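Parri Household Wiki > Rooms > Bedroom > Bed clutter

Contents Random page Recent edits Talk Log in

Bed clutter

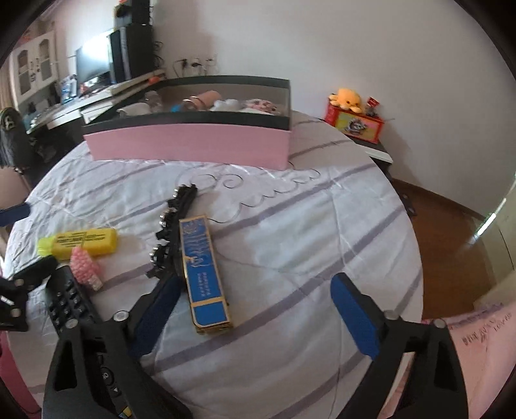
Bed clutter is the collection of small things that ends up on top of a made bed during the day and has to go somewhere else before anyone can sleep. I wrote the first version of this article one Sunday and it has grown a lot since then, mostly thanks to Mared Bowen, who keeps adding to the section on toys (thank you, Mared!).

Name

Around here we just say "bed stuff." Prys Gronow's family calls it the daytime layer, and I like that so much that I tried to make it the title, but I got outvoted on the talk page. Unnur Dalsgaard uses "bed clutter" only for things that have a home in another room. A remote control would count for her, a hairbrush wouldn't. I go broader than that and count everything that isn't bedding.

Typical contents

The classics are remotes, charging cables, tubes of one thing or another, and toys. Toy trains are a special case, as any parent will tell you, because a quilt has hills in it and a train wants hills. Long flat boxes turn up too, usually after a birthday, and they stay longer than you'd think (I had one for most of November). Then there are the tiny soft things, crocheted bits and the like, which slide down between the mattress and the headboard and come back in spring.

Plush animals are argued over. I say a plush octopus on the nightstand is decoration and a plush octopus on the pillow is clutter. Nia Foulkes says it's the same octopus!

The open box method

My favorite fix is an open storage box at the head of the bed. No lid — a lid is one more thing to take off, and then the lid is on the bed. Bottles, folded cloths and fluffy odds and ends can all live in it, and you move the whole box in one go at night. Recep Değirmenci prefers a drawer and has written his own page about it, see Drawer method.

A nightstand helps, up to a point. Mine fills up by Tuesday, and after that things get stacked on top of other things, small figures on boxes and so on.

Effect on quilts

Embroidered quilts and anything with a satiny finish need a bit more care. Wheels can catch on raised stitching, and a tube with a loose cap is a real worry on white fabric. I check caps first, then cables, then whatever is left. Shaking the quilt out before you've looked it over is how our old remote lost its battery door.

See also

Drawer method
Chair pile
Things found under the bed
Nightstand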